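Sprechernotizen: Papier als Werkstoff im Archiv
Alterung, Prüfung und Lagerung von Schreibpapieren des 20. Jahrhunderts
Stand der Notizen: 4. März 2023
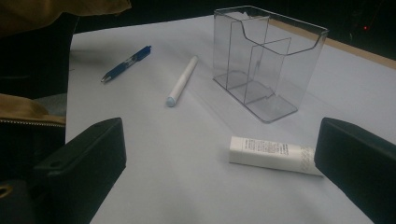
Folie 2: Ausgangslage

Begrüßung kurz halten, direkt zum Bestand Wogan. Es handelt sich um Verwaltungsschriftgut, überwiegend holzschliffhaltig, sauer geleimt. 129 Archivkartons, davon 69 in der ersten Stufe bearbeitet. Der Rest liegt unverändert im Magazin. Darauf hinweisen, dass sich alle Werte im Vortrag nur auf die erste Stufe beziehen.

Folie 3: Abbaumechanismen

Zwei Prozesse trennen: saure Hydrolyse und Oxidation. Die Hydrolyse spaltet die glykosidischen Bindungen der Cellulose, der Polymerisationsgrad sinkt, die Falzfestigkeit geht früh zurück. Die Zugfestigkeit reagiert später. Quelle der Säure ist meist die Harzleimung mit Aluminiumsulfat, hinzu kommen Schadstoffe aus der Raumluft und Abbauprodukte des Papiers selbst.
Oxidation: Vergilbung vor allem durch Lignin. Vergilbung und Festigkeitsverlust laufen nicht parallel. Hier Pause, erfahrungsgemäß kommt eine Rückfrage.

Folie 4: Optische Aufheller

Aufgehellte Papiere wirken bei Tageslicht bläulich-weiß. Unter UV-A fluoreszieren sie deutlich, ältere Papiere ohne Aufheller bleiben stumpf. Für die Datierung nur als Indiz verwenden. Aufheller sind teilweise wasserlöslich und wandern bei wässriger Behandlung. Ränder und Flecken sind dann unter UV sichtbar, bei Normallicht häufig nicht.

Folie 5: Prüfverfahren

pH-Wert: Oberflächenmessung mit Flachelektrode, ein Tropfen deionisiertes Wasser, Löschkarton unterlegen. Kaltextrakt nur bei Material, das geopfert werden darf.
Falztest: manuell, an einer unbeschriebenen Ecke. Ergebnis grob, für die Priorisierung ausreichend.
Schreibstoffe: Kugelschreiberpasten sind in Wasser meist beständig, in Alkohol und Aceton teils stark löslich. Jede Farbe einzeln testen, auch innerhalb einer Akte. Stempelfarben gesondert protokollieren.

Folie 6: Entsäuerung

Mengenverfahren Flovon und Einzelblattverfahren gegenüberstellen. Zielgröße ist neben dem pH-Wert die alkalische Reserve. Beim Bestand Wogan wurden 8 Kartons wegen löslicher Kopierstifte ausgeschlossen. Entsäuerung stellt verlorene Festigkeit nicht wieder her. Diesen Satz wiederholen, er wird in Förderanträgen regelmäßig falsch dargestellt.

Folie 7: Lagerung

Klima möglichst konstant, kurzfristige Schwankungen der relativen Feuchte vermeiden. Mappen und Kartons aus alterungsbeständigem Material, Metallklammern entfernen, Kunststoffhüllen mit Weichmachern aussondern. Im Magazin Gunent lief die Klimatisierung im Dezember nur eingeschränkt. Die Messkurve zeigen, den Ausschlag benennen, nicht weiter kommentieren.

Folie 8: Ausblick

Zweite Stufe beginnt nach Freigabe durch Sukolham. Offen sind die Stichprobengröße für die Nachkontrolle und der Umgang mit Mischakten aus gestrichenen und ungestrichenen Papieren. Fragen sammeln, Handout liegt am Ausgang.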